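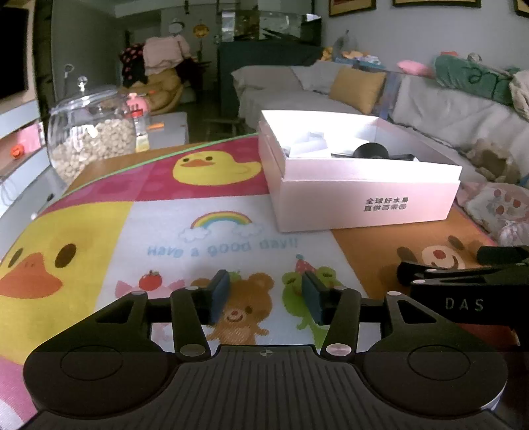 Notes from the Second Floor
Start Posts Kitchen Small repairs About Write to me
Posts > Home > The table that does everything

I have been trying since spring to keep our living room table in such a state that we can sit down and eat at it without first moving things for a quarter of an hour. The flat has one table, so it must be a dining table, a desk and a place for opening parcels. Some months ago I put a children's play mat over it, the one with the yellow ducks, the little rainbow and the words "Have a GOOD day!!", and I have become very fond of it. The green frog in his party hat looks up at me when I do the bills. The glass jar with the round snacks has its place on the left, and a white cardboard box stands open on the mat and collects whatever has no other address.

The box is my real subject today. It has Chinese writing on the front, and I can't read it, but I liked the box too much to throw it away. My first idea was to keep only stationery in it. This lasted five days. Then came a charger, a button, two keys which open nothing in our home, and a receipt from Rundlow for a lamp we gave back. When I complained, my friend Wakana Hirose told me that every home needs one container without rules, and that the mistake is to have three of them. I went home and found that I had four.

So I made a small system. In the evening, at the time when I boil water for tea, I empty the box on the mat. What belongs to the kitchen goes to the kitchen, and so on. What belongs nowhere may go back in the box, but only until the end of the month. In June I threw away less than I expected. Most of it was paper.

The mat was also a discussion. Stojan Petkov, who grew up in the same street as me and has opinions on furniture, asked if we were expecting a baby. We are not. Before the mat I had a linen cloth from Niltska which cost me over 900 in our money, and I was so afraid of coffee that I was putting another cloth on top of it. The mat I can wipe. I use warm water with one drop of dish soap, and then a dry cloth, otherwise it stays a little sticky near the edges.

About the jar I must confess something. It was meant for flour. But the knob on the lid is so comfortable in the hand that it became the snack jar, and the flour stays in its paper bag as before. Costel, my neighbour, takes a snack each time he comes to return the ladder, and also when he comes to borrow it.

Next I want to do the white shelves. I already know that the small orange pumpkin will stay there the whole year, autumn or not. The rest I will take down, dust and look at with a strict eye. If somebody has a good way to store cables so that they do not become one big cable, please write to me. I have tried paper rolls and I have tried clips, and the clips are now in the box.

Last updated: June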